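Open Workshop Day – Photo Gallery

Saturday, August 18, 2018

The open day at the Brulis workshop ran from late morning until the evening. Almost 200 people came through over the day, which is more than we had last year. Jolanta Kołodziej took most of the pictures for this page, and Tadeusz Zieliński sorted them and wrote down which room was which. The rest of the set will go up in September, once the stage pictures from the yard have been sorted too.

The main room is the one most visitors asked about. It was used for storage until two years ago, when the shelving came out and the floor was done over. The furniture in it has come from all over. Some pieces were made in the building and some were bought from Michalski when they closed their showroom. Everything on the floor gets moved several times a week, so the layout on the day was only one of many. 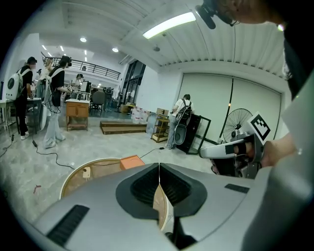

We kept the middle of the room open on purpose. Last year the tables stood in two long rows and people got stuck between them, especially after lunch. With the tables out toward the walls it was easier to stop and talk, and groups could stand together without blocking the way through.

The round table was the first piece made in the building. Tadeusz cut the top over a weekend and the rim was added later. It has been used for meetings, soldering, lunch and one birthday. It has also been repaired once, on the underside.

The low wooden steps came with the room. They were made for a choir that rehearsed in the building before us, and we have used them as seating, as a stand for plants and as a small stage. Two tiers is enough for a short talk. Several visitors asked if they were for sale. They are not.

The wooden cabinet on the metal frame is newer. The frame came from Solton and the cabinet was fitted to it in the wood shop next door. We may build a second one in the fall if the first holds up.

A note on cables, as three people wrote to us about it afterward. The wall outlets are all on the long sides of the room, so anything used in the center has to be fed across the floor. Trideo has given us a price for floor outlets – 11 of them, spread over the whole room – and we hope to have the work done during the winter break.

Jolanta's full set has 86 pictures. If you were there and would like a copy of one, write to the office and say what time of day you came by. If you would like a picture of yourself left out, tell us that as well and we will remove it.

Prints can be picked up at the front desk on weekdays. There is no charge for small prints. Large ones are made to order and take a week or so.

Back to all galleries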